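A pegboard for my table

January 11, 2018

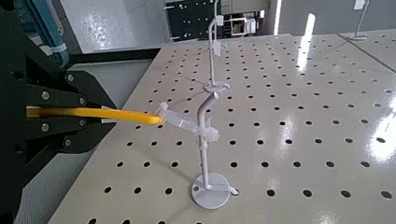

5 min read

I have wanted to write about my table for a long time. Usually I write here about small repairs, and people ask me on what I am working. It is a fair question, and the answer is a board full of holes.

Before, I had a normal flat desk, the kind you buy for an office. Everything on it moved. If I pushed one part a little, the next part also traveled, and after one hour I did not know anymore where I had begun. I used tape, then modeling clay, then a heavy dictionary. The dictionary was the best of these three.

In August I visited a shared workshop in Gumidcombe, and they had tables with holes over the whole surface. You put a stand where you want it and it has a place. I came home and could not stop thinking about it.

I like a light color for a work surface. Light beige is kind to the eyes in the evening, and a yellow rod or a white bracket is easy to find on it. My old desk was dark brown and it ate every black screw I owned. The holes are black, so it is still possible to lose a screw, but now I know where to look first.

The bad side is the shine. A glossy top gives back every lamp from the ceiling, and at some angles you get a long white line exactly where you want to read a mark. I tried turning off one lamp and working with a small one from the side. It is better — my neck disagrees, but my eyes are happy. A matte surface exists too, from a shop called Malabanan, but it was more expensive and I had already paid 745 for the first panel. I will not say what my family thinks about this number.

One more thing about size. One panel is never enough. When you join a second one, you get a seam, and you must check that the two sides are at the same height. Put a ruler across it and look for light under the ruler. I did not do this at first, and every long part that crossed the seam was rocking like a small boat. Thin card under one foot of the table repaired it.

For the parts themselves I like bright colors. Yellow is my favorite for rods, and white for the stands and brackets which hold them. I print many of the white ones from plastic. The first ones had openings too tight, and I made them wider with sandpaper for a whole Sunday. If you draw your own bracket, please print one and test it before you print 10. A rod with a rounded tip also goes in more easily than one with a flat cut end, so now I round all of them.

Cleaning is simple but boring. Dust falls in the holes and stays there. I use a soft paint brush, then the vacuum cleaner with a thin nozzle. Do not use a wet cloth with much water, it goes down through the holes and you will find it later on your feet.

Next I want to make labels for the rows, letters on one side and numbers on the other. A reader with the name Drova suggested it under my last post, and I thank you for it. I have not decided yet between stickers and paint.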